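Staser Bathroom Room: picture set and notes

Welcome! This is the data card for the bathroom part of the Staser collection, which covers rooms people clean, stock and put back in order. I love this one. Most household sets give you a single toilet squeezed beside a sink, and ours has a whole bright showroom of fixtures in Dremville with enough floor between them to walk all the way past.

What's in it

The release holds 206 short clips, each with a plain-language note saying what the task was: wipe the rim, close the lid, put the sponge back, move a box out of the way. The notes were typed up every evening by Laine Eglītis, and they're a joy to read (she never once wrote "misc").

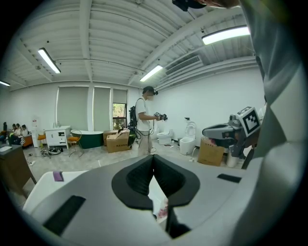
Khaili would have been easier with one toilet per clip, wrote Khairul Ginting when he tried the August draft, and could the notes please say which toilet is meant, the near one or the far one? They do now, in every clip where it matters.

Naming the fixtures

We name things by where they stand, never by model. "Near toilet" is the one closest to the start of the clip, and "far toilet" is the last one along the same wall.

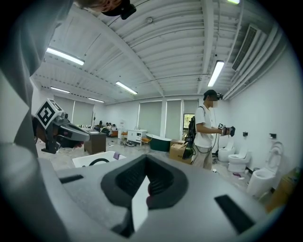
Lids turned out to be the best part of the whole set! A lid is a small job with a clear beginning and end, and you can tell from a single picture how far along things are. With three toilets in a row along the wall, and the nearest one standing open, a note like "close the lid" is no use until it says which, so please keep the position words if you shorten our text. The small stuff on the floor gets plain color names.

The tubs

Tub tasks are longer and messier, and I'd start with them if you only have an afternoon. The labels use four words: rim, basin, spout and drain. "Knob" is for anything round on the rim that's meant to be turned, and "lever" is kept separate.
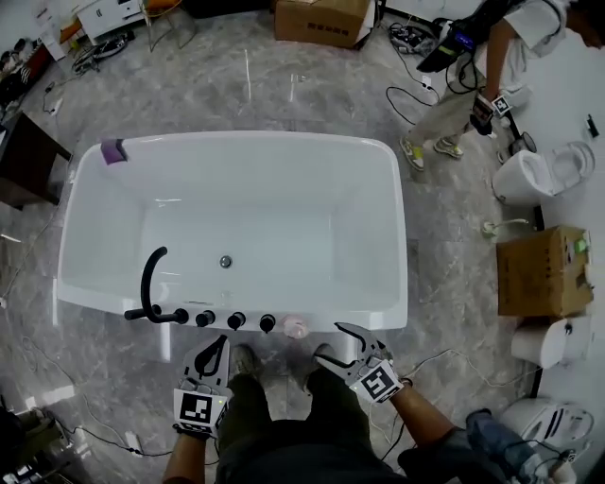
Sponge tasks get a start place and an end place, both written out in full ("from the far corner of the rim to the basin"). If a clip ends before the sponge is put down, the end place is left blank.

Known gaps

No mirrors, no shower curtains. Boxes are labeled only when the task involves them. Clips 3 and 40 share a note by mistake, and the fix is coming in the next release.

Using it

Notes are in notes.txt, one line per clip. Corrections are very welcome, so send them to the Staser list with the clip number first.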